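Storage and small furniture at Standville: notes from the autumn open day

Visit report for the workplace furniture group. It covers the low storage units on the second floor, the desks next to them and the short session on repairs. The heating plant tour ran at the same time and is written up separately by Bergþóra Oddsson.

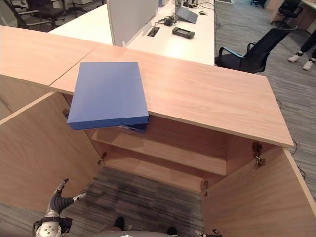 Sondlow, October

Standville opened its second floor to visitors from 10 in the morning until 4 in the afternoon. The building was refitted over two phases and the furniture comes from both, with a proportion carried over from the old premises at Falitz. Our interest was in the carried-over stock. We are facing the same decision at our own site next year: keep the existing cupboards and rework them, or clear everything and buy new.

Our host was Mingxuan Guo, who runs the space planning side. Huiling Jia looks after the furniture register and took over for the second half of the visit. Visitors signed in at ground level, were given a plan of the floor and were then allowed to go round at their own pace. Doors and drawers could be opened. I had brought a tape and a small torch and used both.

The floor holds roughly 100 workstations in open plan. Low storage is placed at the ends of the desk runs and the tall storage is kept to the core wall. Guo's rule is that nothing in the middle of the floor should stand higher than the screens. This keeps the sight lines open and leaves the cupboard tops available as a put-down surface. The penalty is volume. A low unit gives up at least half the shelf space of a tall one on the same area of carpet, and the teams had to reduce their paper accordingly.

The two-door cabinet

I spent the most time on the low two-door cabinet at the end of one of the desk runs. It is finished in light oak colour with a fine horizontal grain. The top is in two panels that meet along a thin diagonal seam, with the longer panel finishing at a square corner on the right. The front edge has a thin banding a shade darker than the surface.

The diagonal joint is worth a note. A straight butt joint would have been cheaper to cut, but the register explains that these tops were made to turn the line of a run through an angle in the Falitz building. When the units were moved, the angle was kept and the run was set out to suit. Guo regards this as a compromise. It costs a small wedge of floor and saves a set of tops. I ran a thumbnail across the seam in several places and found it level, though I would want to check it again after a winter of dry heating.

Inside there is a single shelf at mid-height. Under it the carpet comes straight through, the same grey stripe as the floor outside, with no base panel that I could see with the doors open. I asked Jia about this. Her answer was that part of the Falitz stock is open at the bottom by design, and that a loose base can be ordered from the supplier, Cai, if a team wants to store anything that should not sit on carpet. Few have asked for one. The carpet inside the opening has darker smudges on it, and for our own use I would specify the base from the start. It would also help to keep the carcass square when a unit is moved.

Both doors open wide, well clear of the shelf. The hinges are metal, and the one at the upper right of the interior is a bulkier pattern than the others. Jia's maintenance sheet allows for mixed hinges where a replacement has been fitted, so a difference in pattern is not treated as a fault. The check she applies is whether the gap between the closed doors is parallel from top to bottom. If it is, the hinge stays.

A flat blue box had been put down on the top with about half its depth projecting over the front edge, above the open doors. It brings up a point about the usable depth of these tops. They are treated as shelf space by whoever is passing, and anything laid across the edge is in the way of a person reaching down into the cupboard. Wenceslao Rivadeneira, visiting from another member organisation, suggested a low upstand at the front. I am not persuaded. An upstand would catch sleeves and would make the top harder to wipe. A simple instruction that tops are to be left clear at the end of the day would do as much.

Handles and locks

With the doors shut the front is plain. Each door has a short vertical metal handle close to the centre gap, and there is a small round keyhole just above the right-hand one. The handles are set as a pair and can both be taken in one hand, a convenience when the other arm is full of files.

Jia described the key arrangement. Each lock has its own number and the duplicates are held in one cabinet downstairs. The register runs to 881 lines, one for each item of loose furniture on the site, and the key number is entered on the same line as the item. Before the move the keys and the furniture were listed separately, and reconciling the two lists took most of a month. Members with similar records may wish to start on this early.

The unit carries a small white label on its right end panel. I would have preferred a position inside the door, where a label is protected from chair backs and cleaning. Jia's view is that an inventory check should be possible without opening anything, and she accepts that some labels will have to be renewed. Where two units stand end against end the label is of course hidden, and in those cases she notes the neighbour's number on the register line.

The desks behind

Behind the cabinet is a long white desk surface divided along its length by a white fabric screen. On the far side of the screen is a second white desk with four black office chairs along it. On the near side the chair is of another type, with a high curved back in black mesh and a blue seat cushion – the pattern Guo intends to standardise on, subject to price.

A rectangular cable grommet is set flush in the desktop close to the screen. The position is sensible for a fixed monitor. It is less suitable for someone working on a laptop in the middle of the surface, and on the desk I looked at, a small black power adapter and a tangle of black cable were lying on top beside an open laptop. The grommet had no part in that, as far as I could see. Guo said that the desks were ordered when most staff still had fixed machines. He is now comparing two remedies: a second outlet nearer the user, or a shallow tray hung below the rear edge with a power strip in it. The tray needs no cutting and can be removed at the end of the lease.

The relation between cabinet and desk also deserves attention. The mesh chair stands directly behind the right end of the cabinet. A person pushing back from that place will meet the cabinet before reaching the aisle. Our own planning guide asks for more clearance behind a seated position than I would expect to find there, although I did not put the tape on it. Rivadeneira thought the arrangement acceptable for occasional use. We did not agree on what counts as occasional. 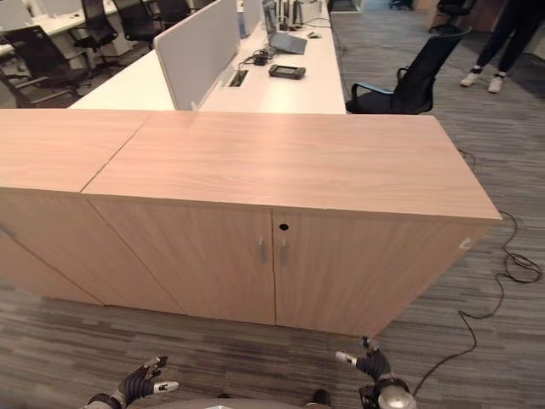
Repair session

In the afternoon Ourania Xenos gave a session on keeping board furniture in service. She works for Cai and has handled the Standville stock for both phases. The session was practical, with sample panels on a trestle and a box of fittings handed round the group.

Her main subject was edge banding. On a cupboard top the banding fails first at the corner, where bags and trolleys strike it, and after that along the front where hands rest. She recommends regluing as soon as a lifted length can be felt with a finger. Once dirt has entered the joint the banding has to be stripped back and replaced, and the replacement seldom matches in colour. A slightly darker banding was chosen at Falitz for this reason, on the grounds that a replacement in the same darker tone is less noticeable than a near miss against the face.

On hinges she was brief. Overtightening is the most frequent cause of failure. The screw strips its hole in the board, the door drops by a millimetre or two and the user then lifts it by the handle every time, which loosens the handle as well. Her repair is a glued dowel, left overnight and redrilled. She has stopped using oversize screws.

The two-panel tops took up the remaining time. The panels are drawn together from below with connecting bolts, and these should be slackened and the panels separated before a unit is moved, however short the distance. Two of the Falitz tops were lost when a run was slid along the carpet in one piece and the joint opened at the front. She passed round the damaged corner from one of them.

Someone asked about relative cost. Xenos declined to give a price per unit in an open session. She said only that reworking had been worthwhile for the low cupboards and not for the tall ones, whose back panels had bowed.

Points for our own project

Include a base panel in any low cupboard that is to stand on carpet.

Combine the key list and the furniture register before any move, with one line per item.

Separate jointed tops before shifting them, and write this into the removal contract.

Fix the clearance behind seated positions first and place storage afterwards.

Ask Cai for a sample of the under-desk cable tray. Guo has offered to send us his comparison when it is complete.

The plan of the floor and my measurements of the cabinet interior are held with the group papers. Members who want to see the tall storage should arrange it with Huiling Jia directly, as the core wall was not included in the open day route.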